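4.2 Processing delays in housing benefit claims

Claims were sampled from the Zestthorpe and Kostberg offices over 18 months. Median time to first payment was 16 days in Zestthorpe and nearly double that in Kostberg.
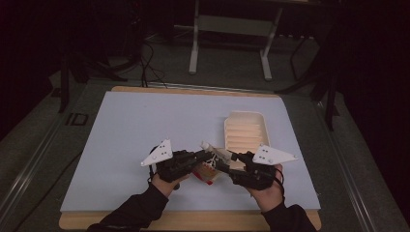
Figure 3. Two hand-held grippers above a pale board.

Rent arrears followed the same pattern. Of 2000 tenant records, those with a late first payment carried higher arrears at week eight. 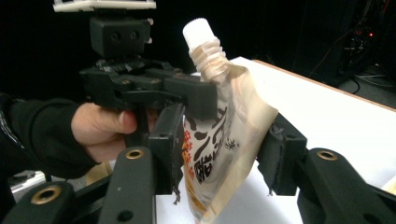

Does an advance payment reduce arrears?
Only when it is issued before the second rent due date.

Staff turnover in Kostberg was not controlled for and may account for part of the gap.

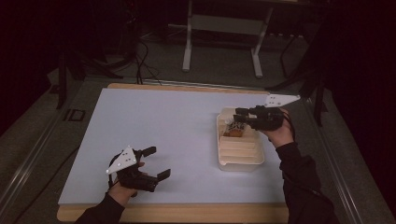
Azlan Subramaniam objected that the Kostberg sample excludes joint claims, which take longer to verify, and that the gap is therefore understated. Joint claims are treated separately in Section 5.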